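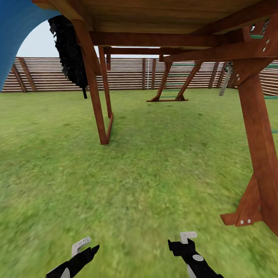

Hello all,

Sorry for the slow reply, I've been meaning to sit down with a cup of tea and do this properly since January.

Dwight Zacharias wrote:
> Has anyone got a two-armed build to behave in simulation
> outdoors? My Collby arms are fine at a bench but I'd like
> to try them in a garden before I risk the real thing on
> my lawn. Also, what do you do about the grass?

Dwight, yes, and you're very welcome to my files! I've been doing mine in the back garden scene, the one with the cedar playset and the slatted fence, and I've grown rather fond of it. The grass is only a flat surface with a picture on it as far as the physics goes, so don't spend your evenings on it as I did. I set the friction once and left it alone.

What did catch me out was the timestep. I had the arms at 600 steps a second and the fingers shivered whenever they closed on anything thin. At 948 they settled down (an odd number, I know, but it's where I stopped fiddling). My old Guthrie desktop manages around 18 pictures a second at that, slow but bearable.

Do check your wrist offsets too. I'd copied mine from the Roveo arm and the left one was pointing off towards next door for a fortnight before I noticed.

I'll bring the printed fingers to the shed next time if anybody wants a look at them.

All the best,
Jandden list, member 219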